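2 min read

Zetmont has finally put its suturing practice kit on general sale, and if you've been waiting for a way to get bench time on robotic needle work without booking a full training suite, I think you'll be as pleased as I was! The kit comes with 40 tissue pads, thread, curved needles and a set of graded drills, all for $1860 (the full bundle with the Tessier scoring software is $2000).

We've had one on the Zasa bench since May and I keep finding excuses to go back to it. My favorite drill is number 7, where you drive the needle toward a red line on the pad and have to keep the thread clear the whole way. 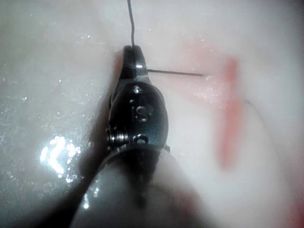
It sounds easy and it really isn't, at least for the first few evenings. The pads are pale enough that dark thread shows up well, and the drill book gives you a target for every bite. My one gripe is the storage tray, which is too shallow for the pads once the packs are open.

Knot tying gets its own chapter, and it's the best part of the kit. You work with two instruments close together, looping the thread around one jaw and bringing the other up to meet it, then you do it all again farther down the row.

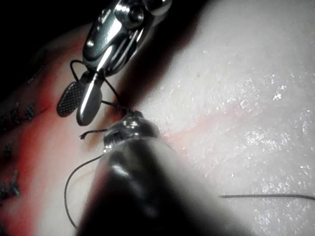

Prarkex wrote in to say the knot chapter moves too fast for true beginners, and that they'd repeat the first two drills for a week before trying it. Refill pads ship separately, and the drill book can be ordered without the kit.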